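Vekport Zweiarm-Set — Greifdaten für die Forschung

Artikel 242. Stand 02.08.2023

Komplettes Paket für Labore, die bimanuelle Aufgaben einlernen wollen. Zwei Arme, zwei Greifer, Kamera auf Brusthöhe, Software Zilleris vorinstalliert. Auspacken, kalibrieren, aufnehmen.

Lieferumfang
2 Arme mit Greifer
Kamerahalter, Brusthöhe
Kabelsatz Greifer, gewinkelte Stecker
Lizenz Zilleris, 4 Arbeitsplätze
Aufgabenheft (deutsch/englisch)

Methode
Zilleris lernt aus Vorführungen. Ein Mensch führt die Arme, das System zeichnet Gelenkwinkel, Greiferöffnung und Kamerabild auf. Danach Training, danach Wiedergabe am selben Tisch. Neu seit April: die Greifkraft wird mitgelernt, nicht mehr fest eingestellt. Wichtig bei allem was nachgibt — Pappbecher, Folienbeutel, dünne Schachteln.

Ergebnis aus unserer Becherreihe: 60 Vorführungen pro Aufgabe reichen. Mit mehr wurde es bei uns nicht besser, nur langsamer im Training. Mit fester Kraft wurden Becher eingedrückt oder rutschten weg, mit gelernter Kraft deutlich seltener. Gilt für leere Becher mit Deckel. Gefüllte haben wir noch nicht durch, Bericht folgt seperat.

Aufgaben im Heft
Becher greifen und halten, ein Arm
Becher von Arm zu Arm übergeben
Deckel abnehmen, zweiter Arm hält gegen
Schachtel öffnen

Aufstellung
Heller, matter Tisch, ruhiger Hintergrund. Licht von oben geht, Schatten der Arme stören das Training nach unserer Erfahrung kaum. Kabel am Greifer mit etwas Spiel verlegen, sonst zieht es am Stecker wenn das Handgelenk dreht.
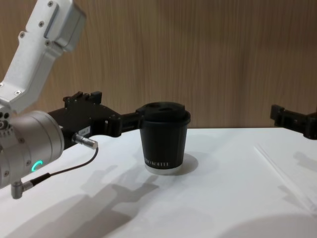 Den zweiten Arm bei Einarm-Aufgaben nicht abbauen! Er bleibt in Warteposition und wird mit aufgezeichnet, sonst passen die Daten später nicht zu den Übergabeaufgaben. Dunkle Becher auf hellem Tisch gehen gut, durchsichtige weniger.

Ersatzteile
Greiferfinger, Paar — ab Lager
Anschlusskabel Greifer — ab Lager
Kamerahalter — auf Anfrage

Vertrieb und Schulung über Begum, Niederlassung Standcombe. Preis auf Anfrage, Hochschulrabatt bitte gleich im Formular ankreuzen, nachträglich gehts leider nicht.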